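给家用小机械臂搭一张玩具厨房练习台

手册第一页说，Irska 小臂“开箱即用”。我开箱之后用了一个八月，主要用来把东西推到地上。后来共享工坊的 Shazia Bangash 看不下去，劝我先别急着调参数，给它搭一张像样的练习台。以下是步骤，顺便记下我交过的学费。

准备材料

白色台面一块，边长900毫米。M4 螺丝若干，配同规格的沉头垫圈。玩具厨具一套，二手的就行，反正很快也会变成二手的。Rernham 的夹爪软垫一副，原装那副硬得像在记仇。

第一步：固定台面

台面一定要锁死在架子上。我第一次用的是双面胶，机械臂一发力，整张桌子跟着它走，标定数据全部作废。螺丝拧到与台面齐平，用指甲刮过去不卡就算合格。

第二步：标定

按 Umum 控制程序的提示，依次让夹爪尖端碰四个角点。程序会给出一个误差值，超过4毫米就重来。我重来了13次，最后发现是底座有一颗螺丝没拧。请先检查底座。

第三步：摆放物品

新手喜欢把东西排成阅兵式，间距相等，朝向一致。程序在这种桌面上表现极好，换到真厨房里立刻失忆。要摆得像刚有人做饭做到一半去接电话：番茄酱瓶横躺在灰盘子上，锅铲搭在黑色的圆锅具上，漏盆占住正中间，香蕉放到烤箱顶上去。大件之间留几个小东西，草莓、橙子片都行，它们最考验夹爪的耐心，也最考验你的。

另外，颜色相近的厨具可以多放几件。我这套的漏盆、锅铲和小锅都是灰绿色，识别程序一度坚信它们是一家人。
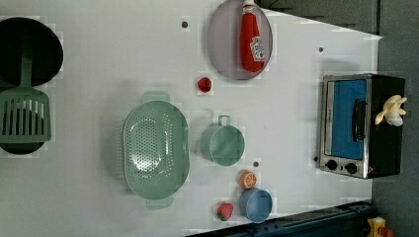

第四步：先跑空动作

夹爪张开，高度抬到所有物品之上，让它沿台面走一圈，手放在急停按钮上。按钮要装在伸手就够得着的地方。我最初装在机械臂背后，这个设计只能说很有勇气。

第五步：从容易的抓起

先抓碗沿，再抓锅的把手，水果放到后面。圆的东西夹偏了会弹出去，夹力从最小一档往上加，加到能提起来就停。带孔的漏盆看着好抓，其实深度相机常常直接看穿那些孔，给出的高度是桌面的高度。我的做法是只让它认两头的把手。

第六步：记录

每次失败写一行：抓的什么，从哪边下爪，掉在哪儿。Kopecký 论坛上有现成的表格模板，栏目多得像报税，删到剩三栏就够用。

常见问题

夹爪停在半空不动：多半是目标超出了臂展，把东西往里挪一点再试。

抓取位置总是往同一边偏：回到第二步。对，还有那颗螺丝。

烤箱门打不开：我也还没教会它。目前它的办法是推着烤箱走，等有进展再来补这一段。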